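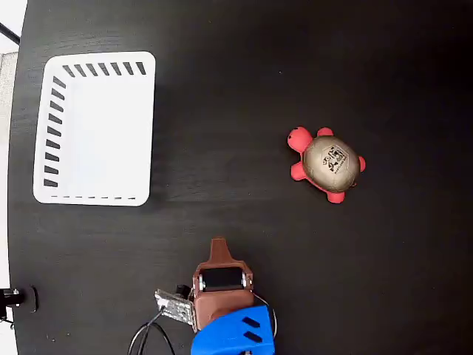

How long should you live with a smart speaker before deciding whether to keep it? Longer than the return window, in my experience, which runs out right about when the thing stops being charming.

The Plirkier came into our kitchen in April, a gray puck the size of a hockey puck that had let itself go. It cost $100 and it belonged to my mother-in-law, Tincuța Cozma, who had bought it to settle arguments and found that it kept siding with other people. She gave it to us with the cord wrapped around it twice, the way you'd hand over a cat.

Setup was supposed to take 2 minutes. The app wanted my email, my phone number, the name of my household and permission to find other devices. We have no household name. I typed in our street, Dolham, and so we are now the Dolhams, as far as the speaker is concerned. It wishes the Dolhams good morning. My daughter answers to it.

I'll give the Plirkier this much: the sound is good. The older Stikholm I tested a few years back made every singer seem to be performing from inside a mailbox, and this one fills the room without rattling the spoons. Voices are clear, the bass stays out of the floorboards, and at low volume you can still follow a radio host complaining about parking. For a kitchen, I'd stop shopping there.

Then you talk to it.

The wake word is "Plirkier," a word no human mouth has ever wanted to say before coffee. You can change it to "Hey Plirk," so you have a choice between sounding foreign and sounding like you're calling a duck. Once awake it does the basics nicely. Timers are quick. Weather is quick. Shopping lists are quick too, though mine currently includes "oats," "boats" and "no, oats."

Lights are where the marriage got tested. I have Kovács bulbs in the hall and two of something cheaper in the living room, and the speaker treats them like guests from opposite sides of a wedding. Ask for the hall and you get the hall. Ask for the living room and you get a short pause, then the hall again, brighter. A firmware update fixed it for a while. Another update brought it back.

The app boasts 532 "skills," a number I didn't try to verify by hand. I got through a couple dozen. One reads you a fact about rivers. One plays the sound of a fan, for people who own a speaker and an outlet and have somehow never put the two together. The recipe skill is decent, with a nice habit of waiting until you say "next," except when the faucet is running. Then it races ahead to dessert.

Privacy, for those who care and those who feel they ought to: there's a mute switch on the back, a real one that slides, with a red light to show it's off. The recordings page in the app is buried under Account, then Preferences, then something called Moments. I deleted mine. Most of them were me saying "no."

The kids' mode deserves a kinder paragraph. It blocks purchases, cuts off music at bedtime and answers questions in shorter sentences, and I've left it on for the adults. You can set a daily limit of up to 40 songs. My daughter hit hers before breakfast by asking for the same one over and over, and the speaker told her, very politely, that it was resting now. I've tried the line myself at work with less success.

Would I pay full price? For the sound and the timers, maybe. For the lights, no, and anyone with a houseful of mixed bulbs should buy a hub first and a speaker later. Tincuța has since asked for hers back. She says the apartment's too quiet, and that she's thought of some new arguments. I've told her she'll have to introduce herself as a Dolham.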